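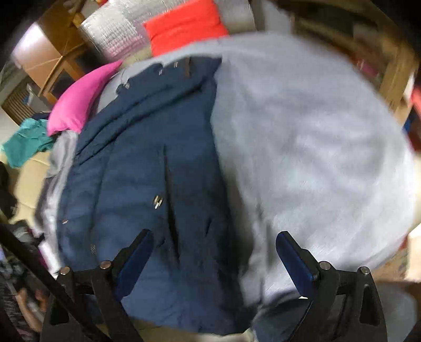
Stumell household textiles work
Progress report to the Breltora fund, second period
Prepared at the Clulovton site

Dear all at Breltora,

Thank you again for your patience over the summer, and for the kind note that came with the last installment, which has been pinned up beside the coffee maker ever since. We had hoped to send this report a little sooner, but September filled up fast with sorting and labeling, and I wanted to give you numbers I could stand behind. I think you will be pleased with most of them, and I will try to be plain about the ones that still need work.

Where we stand

We closed the period with 144 accepted examples of people handling clothes and bedding from mixed piles, spread over 24 separate pile arrangements. An accepted example, for us, is one complete attempt: the person reaches in with the hand-held grippers, takes hold of an item, lifts or spreads it, and sets it down, and the recording is good enough that a reviewer can tell what was held and when it was let go. Attempts where the item slips are kept too, as long as the person tries again and we can follow what happened. We talked about this at some length in the spring, and I am glad you encouraged us to hold on to them – they turn out to be some of the most useful material we have for teaching recovery.

Jackets have been the big addition. In the first period we worked mainly with flat things, towels and pillowcases and the like, and we all got rather comfortable. A padded jacket is a different animal. It slides over whatever is under it, the quilting gives way when you pinch it, and a person will quite naturally take hold in a different place every time. That variety is what we want the model to see, but it does make labeling slower, and our reviewers have earned their lunches.

We also changed how the piles are made up. Early on we were tidying them without meaning to, so that each item had a clear edge to grab. Now the person building the pile works from a short list of items and leaves them as they fall, with cushions and other soft things allowed to stay in and around them. The rooms look more like rooms, and the grasps look more like the ones we would see at home.

What the reviewers told us

Each example is looked at by 2 people before it is accepted. When they disagree, it is nearly always about the moment of contact: one marks it when the pads first touch the cloth, the other when the cloth begins to move. We have settled on the second for fabrics and written it into the guide with a few worked cases, and I expect that to save us a good deal of back and forth in the coming months.

Knitwear next to dark cotton or denim has been the other sore spot, mostly because layers hide one another and a reviewer has to decide how many of them are being held.

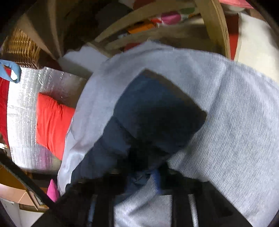
Wiebke Lenz wrote in the margin of the draft guide that we should stop asking reviewers to name the lower layer at all unless it comes up with the upper one, and that a simple "more than one item held" box would serve the training side just as well. She added that she would happily trade ten careful labels for a hundred quick ones if the quick ones were the same from person to person.

I have come around to her view. The box went into the form last month, and we have gone back over the older jacket and sweater examples to fill it in. It was dull work, done with good humor and a great deal of tea.

Trouble with linings and openings

The model trained on the first batch, which we call Akpan around here, does well at picking a spot on a flat edge. It does less well with garments that have openings. Given a bunched sleeve or a gap in the folds, it tends to treat the shadow as an edge and close on nothing much. We believe the cure is more examples of dark garments on pale bedding, spread out by hand from different starting positions, so that it sees the same fold open and closed many times over.

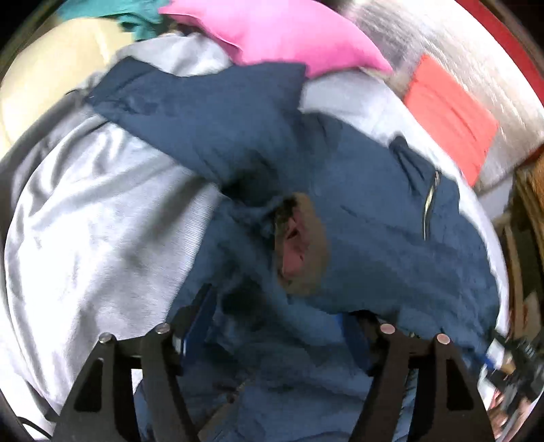
We have set aside 10 of the pile arrangements for this and will record fresh attempts on each, asking people to work slowly through the spreading part and only then move on to lifting. The guide now has a page on it, with a reminder to let go fully between grasps – a habit that even our most experienced people lose when they are in the swing of things.

Speed is the other matter. Motion blur has cost us more attempts than I would like, especially when someone pulls a fluffy or striped item across quickly. We have asked for gentler pulls and are trying brighter lamps, and I will report on both next time.

Plans and requests

The next period goes to the spreading examples, a second pass on the contact labels, and a first comparison between the old Akpan model and one trained on everything so far. We are not asking for any change to the total budget. We would, however, like your agreement to move the unspent travel money over to reviewer hours, as labeling is where the work is waiting. A short reply by email is all we need.

If any of you can come by Clulovton, please do. Mornings are best, while the piles are still being built, and you would be very welcome to try the grippers on a jacket yourselves.

With warm thanks from all of us,
The Stumell team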